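Drasell Neighbourhood Repair and Lending Library
Progress report to the Macapagal Community Fund, second reporting period
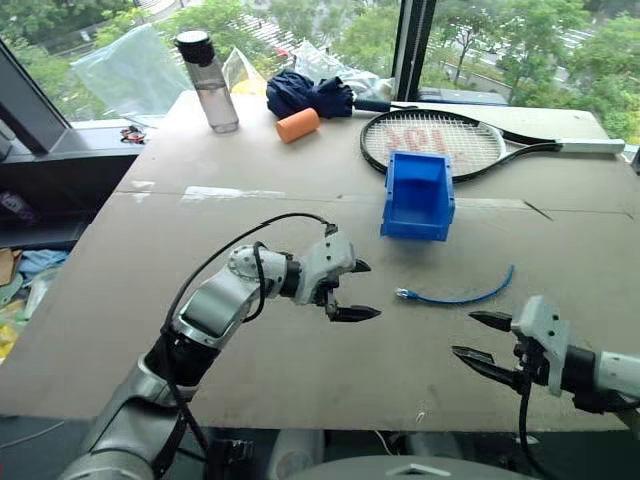 Report by Mereana Rewi, program coordinator
Figures checked by Alby Partington
For: Ashley Heywood, grants officer, Macapagal Community Fund

1. Where we are

The lending library has been open to members for the whole of this period. Membership stands at 635 households, against the target in the agreement of 500 by the end of the grant. Most new members still come from the flats on the Todorska side of the creek, where people have little storage and don't want to buy a carpet cleaner to use it once. We have had less luck on the hill, and I come back to that in section 5.

The repair sessions started later than planned. The agreement had them beginning in February. They began in April, after we had the electrical testing sorted out. All sessions since then have gone ahead.

We are asking for one change to the budget, set out in section 6. Nothing else in the agreement needs to change from our end.

2. Lending

The items borrowed most often in this period were, in order: carpet cleaner, pressure washer, trestle tables, extension ladder, sewing machines. The order was the same last period except that the ladder and the sewing machines have swapped places.

We now own two carpet cleaners. The second was bought with the equipment line as agreed. The waiting list for that item used to run to three weeks and is now a few days, longer in the lead-up to the end of the month when leases turn over. I don't think a third is worth the money. It would sit on the shelf three weeks in four.

Late returns remain a nuisance. We tried text reminders the evening before the due date and they made a clear difference with small items. They made none with ladders. People finish the gutters when the weather lets them, and I have changed the loan period on ladders from one week to two to match how they get used. There have been no complaints about waiting times after the change.

Losses were low. One cordless drill was not returned and the member has moved interstate. One cake tin set came back short a tin. The deposit covered neither, and we have written both off.

The catalogue is now complete online, including the camping gear that was in the spreadsheet but not on the site when I last wrote to you. Bookings can be made by phone as before. A fair number of older members ring up and I would not want to lose that.

3. Repair sessions

Sessions run twice a month, from 10 am to 1 pm. Kane Goodwin leads on electrical items and has his test and tag ticket. Rigoberto Tamayo leads on textiles and small furniture. We use a booking sheet with a walk-up list on the side, and most people who walk up get seen.

Lamps, toasters and vacuum cleaners make up most of the electrical work. With vacuums it is usually a blocked hose or a worn brush. With toasters it is often something we can't fix safely, and Kane has been firm about that. An item that fails the test goes home with a tag on it saying so, or goes into our e-waste cage if the owner agrees. The cage is emptied by the council contractor when we ring.

The textile table has been busier than we expected. Zips are the main thing, then hems, then the knees of school trousers at the start of each term. Rigoberto has started teaching people to put in their own zips instead of doing it for them, which takes longer on the day. Several have come back to help others. We bought a second overlocker second-hand from the textile line and it needed a new belt.

Bikes were not in the original plan. People kept bringing them, and we were turning them away until a member offered to do punctures and brakes out the back. This costs us only tubes and brake pads, which owners pay for. I would like to count bikes in the next report if the Fund has no objection.

We said we would run a survey at the end of each session. The first version was two pages and almost all of them were left blank. It is now a card with three questions. The most common comment is that people would like a session in the evening. We don't have the people for it at present.

4. Premises and storage

The move from the Fivalach Street hall to the present rooms was finished in May. The lease is for two years with an option for a third. Rent is as quoted. Outgoings were higher than quoted in the first quarter by a small amount, and the agent has corrected it.

Shelving is up in the main store and labelled by category. The long garden tools still need a proper rack and are standing in a bin in the corner. A quote for the rack has come in and fits within the fit-out line.

The goods lift is shared with the other tenants and is booked out before 9 am most mornings. We have moved our delivery time to 2 pm. The ramp at the side entrance has been resurfaced by the owner, and the handrail we asked for at the same time has been promised but hasn't gone in yet. I have put this to the agent in writing twice. If it isn't done by the next report I will ask the Fund whether some of the access money can be used for it.

Insurance was renewed on the same terms. The insurer asked for a list of powered items with serial numbers, which Alby put together. It took a good while, and it would be sensible to keep it up as items come in.

5. What hasn't gone well

Reaching the hill. We put a flyer through letterboxes in two batches — one in March and one in June — and got 17 new households out of it. That is a poor return on the printing. The people who did join told us they had heard of us from a neighbour or the school newsletter and had not noticed the flyer. We won't print a third batch. The school newsletter is free and we will use that, and the noticeboard at the pool.

The training for new helpers was to be four evenings. We ran two. Attendance at the second was thin and the content repeated what people pick up on the desk. I propose to replace the remaining two with a single morning on electrical safety and manual handling, which are the parts people ask for.

The tool sharpening day was cancelled. The sharpener we had booked hurt his shoulder. We are looking for another date in spring.

6. Budget

Spending is within the total for the period. Equipment is slightly under. Printing is over because of the flyers, and I have covered that from the events line, which was underspent when the sharpening day fell through.

The change we are asking for is to move $4000 from the vehicle hire line to wages. We budgeted for a van to do pick-ups of donated goods. In practice donors drop things off, and we have hired the van only for the move. The money would pay for additional desk hours at the busy end of the month through to the close of the grant. Without them the desk is one person from 3 pm onwards, and returns back up into the corridor.

There is no change to the total and no effect on the audit date. Alby has sent the revised sheet to Ashley separately, with the van invoices attached.

7. Next period

— Garden tool rack installed.
— Safety morning held, open to 20 helpers.
— Handrail resolved one way or another.
— School newsletter notice each term and a card at the pool.
— New date set for sharpening.
— Stocktake of all lending items, including a check of the camping gear, where the tent poles have got mixed up between bags.

The desk will close for a day for the stocktake and members will be told two weeks ahead. Ashley is welcome to come to any repair session before then. Mornings are best, and the textile table is generally in full swing by 11 am.

Please send questions on the budget change to Alby and anything else to me. We would need a decision on the wages line before the next roster is drawn up in August.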